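Notebook, bench 2
2026-01-04
Entry by Selina Thaler. Andri Auer to read and initial.

Subject: tower 3291, teardown and reseat trial, continued from the previous page.

Carried over: the unit came in with the Clerovia lot, listed as "no boot, fans spin." No history with it beyond that. Andri had already checked the power cord and the front panel button and written both off as good. He also swapped the memory once, with no change. His note does not say which slots he used, so I am treating the memory result as unknown and will repeat it.

Plan for the session was to strip the board far enough to see the socket, look for bent contacts, clean, and put back one part at a time until it fails or boots.

Opening up. Latch for the side panel was stiff on the first pull and fine after that. Panel has a slight bow near the rear corner, old damage, does not affect fit. Put it on the lower shelf with the inside face up. The case was fairly dirty, mostly gray lint packed against the intake. Vacuumed at the low setting with the brush nozzle, fans held still with a finger. Did not use the air line. Last time the air line put lint into the memory slots and we spent an hour getting it out again.

Resistance from strap to ground point checked before touching the board. Within limits. Chassis clipped to the same point.

Removed, in this order:
– memory, all modules, bagged together and marked by slot
– air shroud, unclipped from over the processor area
– processor cooler, four screws, backed off a half turn each in a cross pattern
– processor

The cooler did not want to come off. The old paste had gone hard and chalky. A straight pull would have risked bringing the processor up with it, so I twisted it a few degrees each way until it let go. Processor stayed down under its bracket. Lifted the lever, took the processor out by the edges, and put it in a clamshell. Paste on both faces cleaned with alcohol and lint-free wipes, three passes. Some residue remains in the corner of the lid, cosmetic only.

Kept the shroud in the case while working since there is no good place for it on the bench. It should have its own spot. The last two units I did, it ended up on the floor.

Socket inspection, 10x loupe, light from the side at a low angle. Went along each row in one direction and then again crosswise. Two contacts near the notch looked slightly low against their neighbors. Changed the light to the opposite side and they looked level, so the first reading was a shadow. Checked a third time after a break. Level. No foreign material that I could find. No discoloration around the socket.

Board inspection, naked eye and then loupe. Capacitor tops flat, no crust at the base on any I could see. The ones under the drive cage I could only get at with the mirror, and the view is poor. If the board still fails, the cage has to come out and those have to be looked at properly. Expansion slots clean. Coin cell measured low, 2.7 V. That alone should not stop it from booting but it is going in the bin. Replacement is in the Kaufmann drawer, third row.

Wiring. The loom by the drive cage is tight where it bends under the metal. Insulation looks flattened on one red lead, not cut through. Continuity good, and no short to chassis with the loom moved by hand in both directions. I would still put a sleeve there before it goes back out.

Supply tested off the board with the load box at 200 W for 30 minutes. All rails inside tolerance for the full run, no drift worth writing down. Tried it at 300 W for five minutes, same result. I consider the supply good. Reconnection to the board left for the next step.
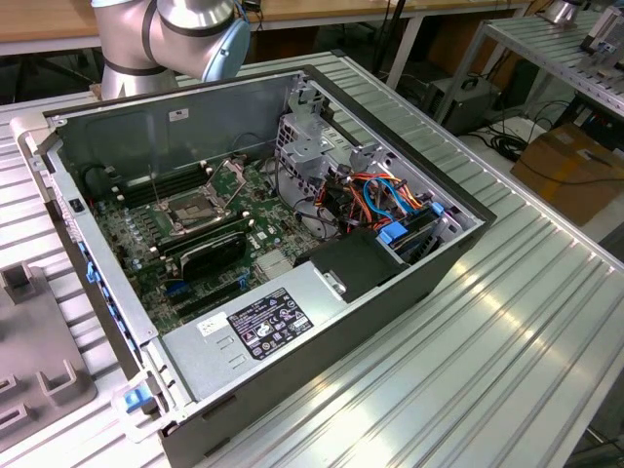 Tower 3291 on its side, panel off, CPU socket empty with the load lever raised. Gray fixture tray to the left.

Reassembly steps still to do:
1. New coin cell, then clear the settings.
2. Processor in, lever down, bracket checked for even seating.
3. Fresh paste, thin layer, spread with the card.
4. Cooler on, same cross pattern, final torque with the small driver.
5. One memory module in the first slot. Power on with no drives attached.
6. If it posts, add modules one at a time and record the slot for each.
7. If it does not post, move the same module to the next slot before changing anything else.

Do not leave the socket open overnight. Cover is in the clamshell box. If the cover is missing, put the processor back and lower the lever, even if it has to come out again in the morning.

Parts: the Wolorell paste is nearly finished, enough for one more cooler if used sparingly. Wipes are fine. The 10x loupe has a scratch toward the edge that is easy to mistake for a hair on the work. I lost several minutes to it. Use the center of the lens.

Questions for Andri:
Which slots did you use for the memory swap, and was it a known good module or one from the same lot?
Did you hear any beeps on the first power-up? The Ergate sheet lists a code for missing memory and I want to know if we ever got it.
Is the drive cage riveted on this model or does it slide out? I see no screws from above.

My guess at this point is a bad memory slot or poor contact under the processor. The hardened paste says the cooler has not been off in a long time, so if it was contact, the reseat may clear it without telling us why. Log it as "reseated, cause not found" in that case and run it for a full day before it leaves the bench.

S.T.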